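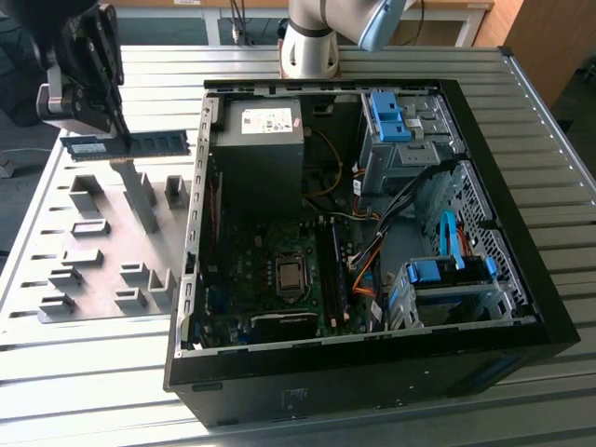 Throw it out, one reader wrote after last month's column, anything older than your youngest kid isn't a computer anymore, it's furniture. Fair enough. My youngest is nine. The machine under my desk is eleven and I'm typing this on it.

So, the old desktop. The big dumb box. Everybody I know has one in a closet, and most of them feel guilty about it. Too good to dump, too slow to use, too heavy to carry down to the car. I spent most of August asking people what they do with theirs and the answer was mostly a shrug.

Gronis first. Small town, one main street, a repair counter called Mabaso wedged in between a nail place and a store that sells only lamps. Open till 6, closed by 5:30 if it's raining. They take in desktops all year but late summer is the rush, parents mostly, school coming. The counter charges $75 for what the sign calls a wake-up. Dust out, fresh drive, system put back on clean. Memory is extra. You can bring your own and they won't make a face.

I brought mine. The face was made at the dust.

What slows an old machine down is usually boring. A spinning drive that has been spinning since forever. Too little memory for a browser with forty tabs in it. Nine programs that all want to start up when you do, half of them for printers you gave away. The processor gets the blame and mostly doesn't deserve it, at least not for email and bills and the kid's book report on otters.

Other stuff I heard at the counter, in no order. Laptops are worse, half of them glued. Cat hair beats dog hair for clogging a fan. People will spend an hour telling you about photos they've lost and then say no to a backup drive. One man had been paying for Kideck, the budgeting program, on a computer he hadn't turned on in three years.

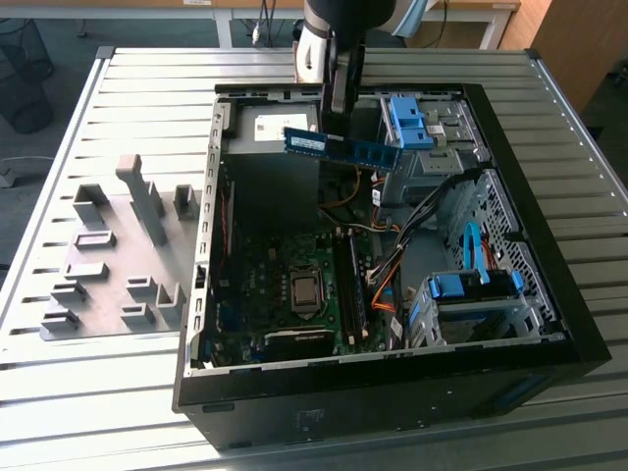

And then there's the money, which is where I always figured the argument would fall apart. It doesn't quite. The new desktop I'd been circling online was $1,000 before tax, and that was the sale price, and the sale has been ending soon since spring. My bill in Gronis came to $107 with the memory and a little cable I'd managed to snap. I went home, plugged everything in, got one of the plugs wrong, got it right. Starts up before the coffee's poured now. Used to be I could drink it.

Does that last? Don't know. Two years, maybe three. Power supplies die. Software moves on and stops speaking to you, and once the security updates quit you really should get the thing offline or put something else on it. There's a free system for nearly every old box if you can stand a weekend of swearing. I couldn't, the first time. Second time was ok.

Warkach does it differently. The library over there runs a swap shelf, bottom floor next to the large print westerns. Keyboards, cables, monitors, sticks of memory in sandwich bags (please use the proper anti-static kind, the sandwich bags make my teeth hurt). Take what you need, leave what works. I left a graphics card and took home a mouse, terrible trade, very happy with it.

A few things I'd tell anybody with a box in the closet. Write down the model number before you buy any parts, memory especially, becuase the notch moves from one generation to the next and the wrong stick simply won't seat. Pull the plug before opening it up. Take a picture of the cables. Get your files off first, even if you're sure you already did.

And if it's really done, recycle it right. The county drop-off past Gronis takes towers free, monitors cost extra, and the line on weekends is awful. Wipe the drive or take it out. I have a drawer of them now, all unlabeled, one of which definately has our wedding on it.

My sister wants me to look at hers next. It's been in her garage, next to the paint. It's 80 miles to her place and I said yes before I thought to ask if it turns on.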